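Traststead Household Demonstration Project
Progress report to the Prinema Fund
29th May

This report covers the work since the last one, sent in February. The goal for the period was to move from the test bench to ordinary kitchens and to reach 1,000 usable demonstrations of handling food packaging and dishes. We passed that number and now hold over 1,000 that meet the agreed standard.

Two collection sites were in use. Both are working kitchens, and we left the counters as the households keep them. The first site supplied most of the carton and bottle tasks. The second started late because of a delay in the lease, and its share of the set is still small.

Operators guide the arm by hand through each task, and the wrist camera records along with joint positions and gripper force. Each demonstration gets a short text label, a start and end mark, and a pass or fail. Failed attempts are kept in a separate folder – Ashour asked for them and plans to use them in training later. 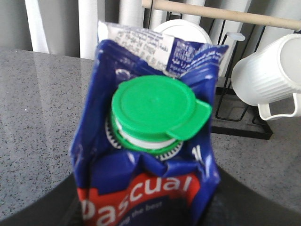
Cartons have been harder than we planned for. Coated board gives under the fingers, and the force needed to hold a full carton will crush one that is nearly empty. We now record fill level as part of the label and ask operators to vary it within a session. Screw caps are treated as a separate task with their own label set.

The first model trained on this data completed 80 percent of carton lifts in our own trials at the first site. We have not yet tested it at the second site and do not want to claim anything about new kitchens until we have.

Labeling is behind. The Tuvis annotation tool drops the end mark when a recording is paused, and we have been fixing these by hand. An update is promised. If it does not arrive, we will write our own check and charge the hours to the software line.

Spending is within budget, apart from replacement finger pads, which wear faster on stone counters than they did on the bench. We ask to move the unspent travel money to cover them.

Next period: bring the second site up to the same volume as the first, start on mugs and plates, and deliver the cleaned set to Ashour.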